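Guarda-redes com nome esquisito e outras manias minhas

Voltei a abrir a caixa dos cadernos. Quem lê isto há mais tempo já sabe do que falo, mas para quem chegou agora: dos treze aos dezanove anos apontei à mão todos os jogos de hóquei em patins que vi no pavilhão cá da terra, com golos, faltas, cartões azuis e uma coluna chamada "obs." onde escrevia coisas como "árbitro cego" ou "bifana fria". São cadernos de capa preta, daqueles baratos, e a letra vai piorando à medida que os jogos aquecem.

A ideia deste mês era escolher o cinco ideal de jogadores que só passaram uma época pelo clube. Parece fácil e é um inferno! Primeiro porque há quem tenha saído a meio e voltado (conta ou não conta?), depois porque a minha memória insiste em pôr lá gente que afinal ficou três ou quatro anos. Decidi que quem voltou não conta. As regras são minhas, o blog é meu, reclamem na caixa de comentários.

Para a baliza não tive dúvidas nenhumas: Shinji Katayama. Chegou em setembro, quase sem falar português, e em novembro já gritava com os defesas num sotaque que misturava tudo. Defendia de lado, meio torcido, com a luva sempre mais baixa do que mandam os livros, e o meu pai passava os jogos a dizer "olha que aquela entra, olha que aquela entra". Umas entravam, claro. Mas no jogo contra o Urquhart parou dois livres diretos seguidos no último minuto e eu fiquei sem voz até à quarta aula do dia seguinte. No caderno só está escrito "KATAYAMA" em maiúsculas, sublinhado com tanta força que rasgou a folha.

Nos jogadores de campo é que começa a guerra. O Daithí Ó Dubhghaill tem de estar, e quem disser o contrário não o viu patinar. Um irlandês no hóquei em patins, já viram isto? O locutor do pavilhão nunca acertou no apelido e ao fim de algum tempo passou a dizer apenas "o nosso Daithí", o que fazia o homem rir-se no meio da pista. Não marcava muito. Roubava bolas, irritava toda a gente e arrancava faltas à equipa contrária com um talento que roçava a pouca-vergonha.

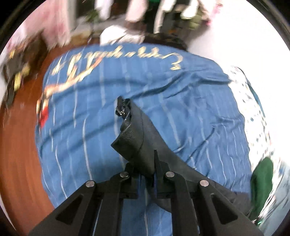
O segundo lugar de campo dei-o a um miúdo dos juniores que subiu por causa das lesões e que foi estudar para fora no verão seguinte. Não ponho o nome porque sei que ele detesta aparecer na internet - e porque ainda me cruzo com a mãe dele na padaria. Fez um golo de meia pista contra o Skamard que, se houvesse telemóveis com câmara na altura, teria dado a volta ao país. Assim só existe na cabeça de quem lá estava e numa linha do caderno: "de muito longe!!!".

Para os outros dois lugares andei uma semana a mudar de opinião. Tenho um defesa canhoto que veio do Droren por empréstimo, feio a patinar mas impossível de ultrapassar junto à tabela, e tenho um avançado que o clube foi buscar ao Dirnance com grande barulho e que fez uma primeira volta brilhante e uma segunda volta desaparecido. O meu irmão diz que o avançado não merece. Eu acho que uma primeira volta daquelas vale por uma época inteira de muita gente, e ponho-o. Fica no cinco, mas podem imaginar-me a fazer uma careta enquanto escrevo.

Uma coisa que me surpreendeu ao reler tudo isto foi a quantidade de público. Numa das folhas tenho apontado "400 pessoas" num jogo que não decidia nada, com chuva a cair lá fora e um balde no corredor por causa da goteira. Hoje vou lá e sobra-me bancada para esticar as pernas. Não quero entrar na conversa do antigamente (prometi à minha mulher que não fazia mais posts desses), mas dá pena, pronto. Se moram perto, apareçam num jogo. O bilhete custa menos do que um lanche e os miúdos adoram o barulho dos sticks.

Treinador? Nem pensei nisso. Só houve um que durou uma época certa e foi aquele das pranchetas atiradas ao chão, portanto fica ele e não se fala mais no assunto.

Para a próxima estava a pensar fazer o cinco dos que nunca foram expulsos, embora desconfie que não vou conseguir juntar cinco. Se alguém tiver boletins antigos da altura ou recortes do jornal, mandem-me por mail. Faltam-me os jogos de março do meu último ano de caderno, que perdi numa mudança de casa e que ainda hoje me fazem comichão.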